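Merndale Bench Kit Review - Progress Report, Second Period

Prepared for the equipment fund, Granby site

Status: on schedule, one item open

Scope

The fund paid for a review of the Dodine two-arm bench kit against the needs of the Merndale packing and sorting line. The first report covered delivery, assembly and safety checks. The present one covers setup time, the pick-and-place trials, operator training and the service contract offered by Pathak, the reseller. A purchase recommendation is due with the final report and is not made here.

Setup and calibration

The kit was moved from the receiving area to its permanent position and recalibrated. The supplier's manual gives 30 minutes for a full calibration of both arms. Our first attempt took considerably longer, mostly on account of the cable order at the right shoulder, which the manual shows for an older connector. Pathak has supplied a corrected page. With the corrected page, an operator with no earlier experience of the kit finished inside the stated time.

Calibration held through the period except on one occasion, a Tuesday, when the left arm reported a joint offset at startup. The offset cleared after a restart and did not return. The log file was sent to Pathak and we have been told it is under study. We are treating it as open.

Trials

The test plan calls for 1000 logged transfers over the full review, using cans, small pots and flat boards as the handled items. Cans were chosen as the main item because they are close in size to the Merndale product and because a dropped can is easy to score. A transfer counts as good if the can is set down upright inside its target area and the neighboring items have not moved.

Results were acceptable with cans spaced widely. With cans set close together, the gripper fingers tended to touch the neighbor on the way down. Opening the fingers less before the approach reduced this, at the cost of more missed grips. The best setting so far is stored as a profile, and all later trials use it. In total, 107 transfers were rejected in scoring, the larger part of them from before the profile was in place.

Shared work, where both arms operate near the center of the mat, is slower than we had planned for. The controller holds one arm until the other has left the shared area. Dodine's software allows this area to be made smaller - we have not done so yet, as it requires a fresh safety check. The check is planned for the next period.

Layout of the work area

The green mat was kept. It gives good contrast for the silver-white can tops and does not slide. The plank at the back of the mat serves as a fixed reference for the flat-item trials. Cable handling remains the weak point of the layout: the cables on the right side run from the stand to the motor housing without a guide. A guide rail is listed in the Pathak catalog and we propose to buy it from the existing budget.

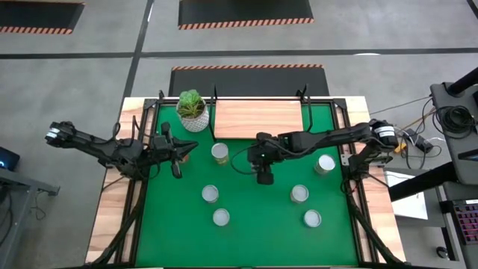

Can the kit be run by one operator per shift?
One operator is enough for normal running, and a second trained person is needed on site only for calibration and for changing gripper fingers.

Training

Three operators completed the one-day course. The course material is clear on daily use and thin on fault recovery. We have written two pages of our own covering restart, joint offset and dropped items, and these are kept at the bench.

Service contract

Pathak offers two levels of service. The lower level covers parts and remote help. The upper level adds a site visit and a loan arm during repair. Response to our remote requests was prompt in all cases but one. On present evidence the lower level is sufficient for a single bench - the upper level should be priced again if Merndale orders more than one kit.

Budget

Spending stands at almost 25 percent below plan for the period. The difference comes from spare gripper fingers that were not needed. We ask that the unspent amount be carried forward to cover the guide rail and the safety check.

Next period

Complete the remaining transfers with the stored profile. Carry out the safety check and repeat the two-arm trials with a smaller shared area. Obtain a written answer from Pathak on the joint offset. The final report will follow in April.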